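How to Follow a Bill From First Reading to Final Vote

A bill that matters to you can sit still for months and then pass in an afternoon. If you only read the news, you will usually hear of it after the vote. These steps are for people who want to keep up with one bill on their own, without a paid tracking service. They were written with the Clalau regional assembly in mind, but most legislatures work in a similar way.

Step 1. Get the bill number

News stories tend to use a nickname. The Pivard Transit Bill, for example, is called that in every newspaper and nowhere in the official record. Search the assembly's website for the sponsor's last name and the session, then look through the titles until you find yours. Write down the number exactly as printed, including the letters in front. Bills that die in one session and come back in the next get a new number.

Step 2. Download the text and save it with the date

Save your own copy of the bill as introduced. Websites often show only the current version, and you will want the old one for comparison later. Put the version name in the file name. If the bill comes with an explanatory note, save that too, but read the bill first. The note is written by the people who want it to pass.

Long bills are easier than they look. Start with the definitions, then go to the last section, where you will find the date it takes effect and the list of older laws it changes. After that, read only the sections that touch your subject.

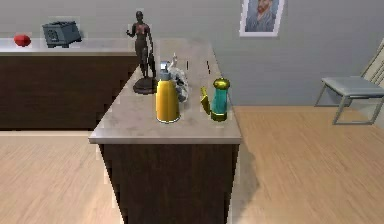
Step 3. Find out which committee has it

Most of the real changes are made in committee. The bill's page should name the committee and show whether a hearing has been set. Look up the chair and the members, and check if your own representative is one of them. If so, that office is the one to call.

Hearing notices can be short. In Clalau the minimum is 4 days, and a notice posted late on Thursday counts from that same day. Sign up for email alerts if they are offered, and check the calendar yourself once a week anyway.

Step 4. Send a comment

Written comments are usually limited in length. The Clalau form accepts 1000 characters, so draft yours somewhere else and paste it in. Give the bill number in the first line and say whether you support it, oppose it or want it changed. If you want a change, name the section and write out the wording you would prefer. Frauke Diekmann, a former committee clerk, told me that comments with a section number were sorted first and the rest went into a single folder.

Do not attach newspaper articles. The members have them already.

Step 5. Compare the amended version

After the committee votes, a new text is published. Open it next to the copy you saved in step 2 and go through them side by side, or use the compare function in your word processor. Watch for small words. A "shall" that becomes "may" turns a duty into a choice – and the summary may not mention it.
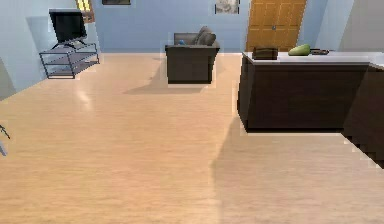

Step 6. Watch the floor session

Debate on the floor is streamed live in most places, and the order of business is published beforehand. Treat the order as a guide only, as items get moved. A phone is fine if you are following alone. For a group, use a television, and put it at the front. A black flat screen on an open metal stand will do the job, and a wide stretch of bare floor leaves plenty of space for chairs. Test the stream before people arrive. Have the bill text printed out, with the amendments marked, so that everyone can find the section under debate.

Speeches at this stage rarely change the result. Listen for motions instead. A motion to send the bill back to committee can stop it as surely as a no vote.

Step 7. Record the vote

A voice vote leaves no list of names. If there is a roll call, save the list the same evening. Check how your representative voted on the amendments as well as on the final bill. In the Poler housing debate, several members voted against every weakening amendment's removal and then for the bill, and their newsletters mentioned only the second part.

Step 8. Keep going after passage

If there are 2 chambers, the bill starts over in the other one and you go back to step 3. When both have agreed, it goes for signature. Many laws then take effect 90 days later, unless the last section says otherwise. The Pfeiffer amendment on water rates had its own date, in January, and plenty of households missed it.

Agencies may also have to write rules before the law can be used. Those have a separate comment period, announced on the agency's website and not on the bill's page.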